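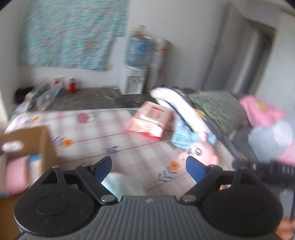 The checked sheet with the orange flowers, on the bed.

I bought the Lasetti cotton sheet set in June, in the shop in Kingate, and I have slept on it long enough to write a fair review. I looked before for other opinions and found only very short ones, so I will try to give more details.

The set has one flat sheet, one fitted sheet and 2 pillow cases. The cotton is thin but it is not weak. In the first week it felt a little stiff, like paper, and I was disappointed. After the third wash it became much softer and now I like it very much. In warm nights it is cool on the skin. For winter I think I would want something thicker, and I keep my old Saragih flannel for this.

The colours have stayed good. I wash at the temperature on the label and dry outside, never in a machine. The fitted sheet has become shorter by about 6 centimetres, so please measure your mattress first! Mine is not deep and it still fits, but at one corner I must pull strongly. The elastic is the weak point of the set. On the Sustero set which I had before, the elastic went all the way round, and here it is only in the corners.

Ironing is not difficult if the cloth is still a little damp. The pillow cases close with a flap and not with buttons, and I prefer this, as buttons always break in my wash.
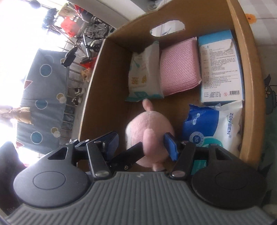 Pink plush toy and the cardboard box.

One more thing about storage. The set folded is small, and I can put it in the same cupboard with the towels. The bag it was sold in has a zip, but the zip opened at the side after one month and I threw it away.

The price was fair for this quality. I would buy the flat sheet again without thinking, but for the fitted sheet I would take one size bigger. I give 8 from 10.

Written 20/12/2001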